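Shop Info > Customer Help > Toy Lending FAQ

Print this page | E-mail this page

Toy Lending at Duangkaew: Your Questions Answered

Welcome, and thank you for stopping by! We get a lot of the same questions at the front desk, so Lamai Paisan and I sat down with a pot of tea and tried to answer them all in one spot.

How does borrowing work?

You join once, you get a card, and then you can take home up to 8 toys at a time. We have 1,110 on the shelves at our Brullemthorpe branch, so please give yourself a good long while to look around (and bring a snack for the little ones).

What if a piece goes missing?

Oh, please don't lose sleep over it. Small pieces have a way of turning up under the couch a month later, and you can drop them in the returns box whenever they do. We only charge if the toy can't be used without the part.

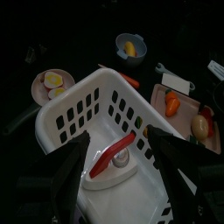 How long can we keep a toy?

Three weeks is the usual loan, and you can renew it once by phone or at the desk if no other family has asked for it. Ride-on toys and the big train sets are two weeks – they are very popular, and the waiting list gets long in June.

Do I need to clean toys before I bring them back?

A quick wipe with a damp cloth is plenty. Wanpen Saengthong checks and washes everything again before it goes back out, and she would much prefer that you skip the bleach, which dulls the plastic.

Can grandparents join?

Of course they can! Grandparents, aunts, sitters and neighbors are all welcome, and one card can cover two households if you give us both addresses.

Page updated 19/01/2022

Related pages
Opening hours at Sastari
Donating toys and puzzles
Party box bookings
Meet Nantana Luangrath, our new branch manager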